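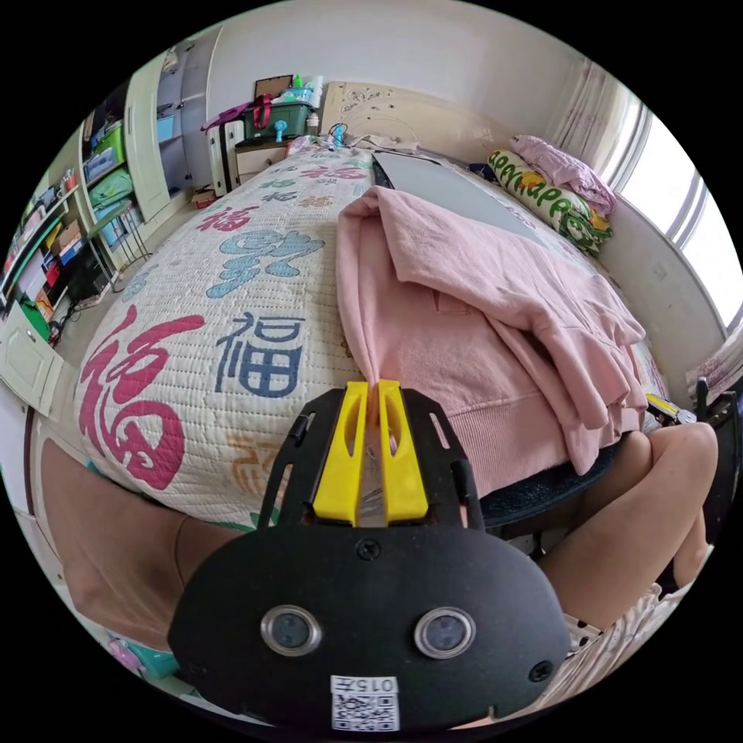 A pink hoodie on a quilted bedspread printed with Chinese characters.

Readers of this blog have asked for a fuller account of the separation of the duo Radach, and in particular of the dispute over the single "Daster". The matter has been discussed at length on entertainment pages since May, often by writers who have heard one side only. I set out below what both artists have said publicly, together with my own view.

Ashraful Chowdhury and Mohammed-Awal Nyarko recorded together for 4 years under the Howlader label. Their early releases credited both men equally as writers. That arrangement was never put in a contract, and it held for as long as the songs earned very little.

"Daster" changed the position. The track was taken up by radio, and a remix followed within weeks. When the remix appeared, Mr. Nyarko was listed as a featured performer and his writing credit had been removed. He responded that evening with a series of 28 posts, in which he stated that the chorus was his and that he had sung it to Mr. Chowdhury over the telephone long before any studio session took place.

Mr. Chowdhury did not reply for several days. His eventual statement, issued through the label, described the credit as a clerical matter and asked fans to remain respectful. Many of them did not. The comments beneath the statement were closed shortly before midnight, and both artists stopped following each other by the next morning.

The final joint appearance took place at the Heltel awards evening, where the pair had been booked to perform 2 songs. They performed one. Mr. Nyarko left the stage during the applause, and Mr. Chowdhury accepted the prize for best collaboration alone - an awkward moment that the broadcast did not cut away from. He thanked the label, his mother and the sound engineers. His partner's name was not mentioned.

It is my opinion that the label bears the greater share of responsibility. A written split agreed at the outset would have spared both men a good deal of public embarrassment. Mr. Nyarko's posts were intemperate, and the remarks concerning Mr. Chowdhury's family should be withdrawn. His complaint about the credit is nevertheless a fair one.

The writing credit has since been restored on the original version of the song. The remix remains unchanged at the time of writing. Mr. Nyarko is understood to be preparing a solo record, and Mr. Chowdhury has announced 40 dates under his own name. Comments on this post are open, and will be moderated in the usual manner.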